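Weekend Kitchen Assistant, Celtdale Community Cookery School

We are looking for a kitchen assistant to help with our adult evening and weekend classes from September. The job is 2 evenings plus alternate weekends, in our Dunleavy building.

You will weigh out ingredients, set up benches before class, wash up between sessions and keep the dry store in order. No teaching is involved, but you should be comfortable talking to students.

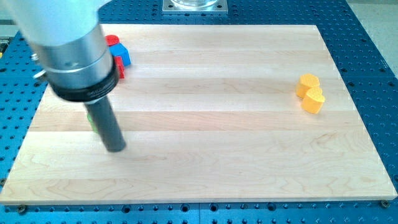
A food handler card is required — we can pay for the course if yours has run out. Kitchen experience helps. Parking is free after 5.

To apply, send a short letter and the names of 3 references to Alaric Wojcik at the school office. Applications close 27 August 2025.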